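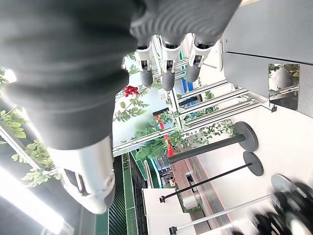
How do you keep an artificial garland on a metal shelf rail?

Onni Turunen
2 min read

I do the displays in a small produce shop. We have a black metal rail along one shelf and I want a rose garland to stay on it until the end of November. It slides toward the low end and bunches up. I tried clear tape, but it let go overnight. The owner doesn't want holes drilled or anything glued. 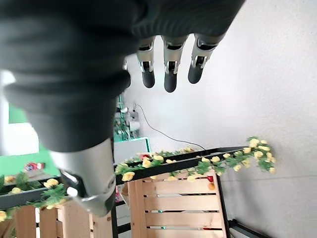 Pale yellow roses and green leaves on the black rail

The crates go underneath, so whatever I use has to hold when people reach in for fruit. I also don't know how full to make the grape crate.

7 comments

Océane Chan
Green floral wire. Cut it in 5 inch pieces, wrap each one twice around the rail and the main stem, and twist it at the back. Start at both ends and do the middle last. Push the cut ends up into the leaves or they will catch on sleeves. A pack of 100 small cable ties works too, but they are harder to hide behind pale flowers.
49 shares

Zane Lepik
just use magnets 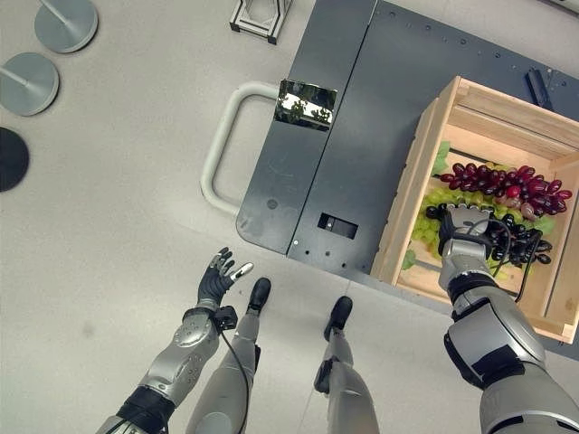

Laine Strazds says magnets slid on her painted rail, so test one first. For the crate, she puts crumpled brown paper in the bottom and sets the grapes on top with the stems facing down. Fill it to just under the top slat. Any higher and the bunches roll out when someone picks one up.
5 shares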